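Search this site Enter keywords Go

Gadeck staff get a say in new stock system before a line of it is written

When the mail-order clothing firm Gadeck decided to replace its ageing stock and returns system, everybody expected the usual thick document to land on their desks some time in the spring. What they got was an invitation to tea, and a very large pile of blank cards.

The cards were the idea of Orathai Kongkaew, a requirements analyst at the software house Clendden, who spent most of December in the returns department, asking people to write down what they were trying to get done each day and where the present system got in their way. It is slow work, she admits, and there were mornings when the kettle saw more use than the pens, but by the end of the month she had 107 cards and a far better idea of what was wanted.
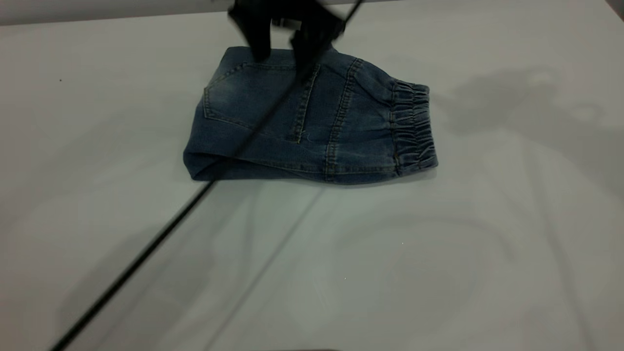
A good many of the cards turned out to be about the same thing. The old system asks for a reason code before it will accept a return, and there are 27 codes to choose from, several of which mean very nearly the same. Staff had got into the habit of picking the first on the list, so the monthly reports (which the buyers rely on, poor souls) were not telling anyone very much at all.

"We'd have asked for faster screens," said Dilwyn Edwards, who manages the department and has been there longer than the software has. "Orathai kept asking us what the screens were for, and after a while we had to stop and think about it."

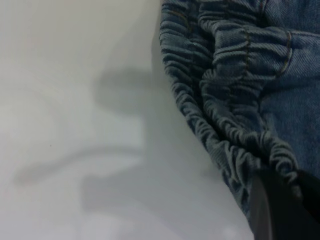 Tamer Twal

The finished specification is a good deal shorter than the one drawn up for the last system, and each requirement carries the card it came from, so that anyone who wonders why it is there can go and read the original grumble. Two suppliers have been asked to build a small trial version, which will have to cope with 2,000 returns in a day, against the 1,700 the department handles now at its busiest.

Edwards and his colleagues will try out both versions themselves before a contract is signed. The cards, meanwhile, are still up on the wall by the tea things, and people have been adding to them.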